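Home | About | Meetings | Hall Hire | Contact

Torvik Street Neighbourhood Centre
Minutes of general meeting, Jun 11, 2026

Chair: Sverre Engebretsen
Minutes: Vidar Sjöberg

Minutes of the previous meeting were accepted with one correction: the side gate is to be repainted, not replaced.

Heating. The quote from Zerkon for the main hall came in at $1542, including removal of the old unit. Vidar asked whether the labour could be done outside hire hours. Sverre to ring them. Decision held over.

Library shelf. Donated books have spilled onto the floor again. Agreed that anything not borrowed by October goes to the Skusadov Road op shop. Magazines will no longer be accepted.

Parking. A neighbour has written about cars across her driveway on dance nights. Hirers will be reminded in writing and a sign ordered in a darker colour than the last one.

Snacks and kitchen. The tea and coffee tin held $118. Packets are to go in the lidded tubs at the end of the night, as there were ants in the cupboard twice last month.
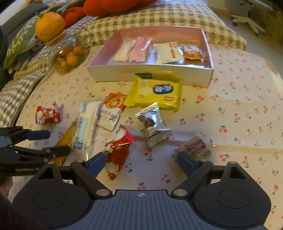
The urn is slow and trips the power if the toaster is on. Moved that a second-hand one be looked for, up to the value of the tin. Carried.

Other business. The Stikum choir wants to move its practice forward by half an hour. No objection, provided the chairs are stacked.

Meeting closed 8.40 pm.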